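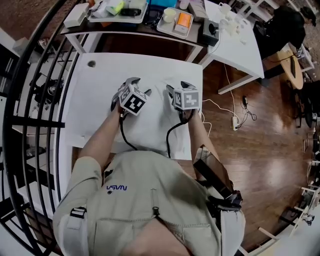
One reader wrote in to say that a gripper closing on cloth can't hurt anybody, that the jaws on hers stall out long before they pinch, and that I was making a fuss over a rumpled sheet. Maybe so. I've heard the same about garage doors.

What set this off was my piece on the Soltico folding arm, which grabbed a pillowcase on my workbench, lost track of where its jaws were, and kept pulling. It took the cloth, a mug and a can of screws over the side. The log said "grasp complete." I have run 22 folds since then and I still keep a hand near the switch.

The seller blames the cloth. I don't buy it, but a few habits have cut down on the trouble.

Teaching by hand

Look at your cables before you look at anything else. A loop hanging under a gripper will find a table edge or a drawer knob sooner or later. Leave enough slack to reach the far side of the work, then strap the rest to your forearm or take it over the shoulder.

Take off anything that dangles. Zip the jacket up and tuck the pull in.

If your grippers use printed marker cubes, wipe the faces with a dry cloth. Glass cleaner lifted the black on one of mine, and after that the arm was off by the width of a finger. Flinusent sells a spray for this. I tried it and saw no difference from a dry sock.

The cloth

Light, slick fabric is the worst. The jaws pick up two layers and the software believes it has one. Start with a dish towel. The claim on the Riquelme box that it handles "any household textile" should be read the way you read the serving size on a bag of chips.

Clear the table of everything but the cloth, and use one that doesn't roll.

Power

Keep power strips off the walking path. Mine was on the floor, and stepping back from a bad grab is exactly when you catch a cord with your heel.

Find out what your arm does when the power drops. The Sedalier I had on loan opened its jaws. The Soltico stays clamped, and error 643 won't clear until you hold the reset for 11 seconds, with your pillowcase still in there. Page 101 of the manual, under "Storage."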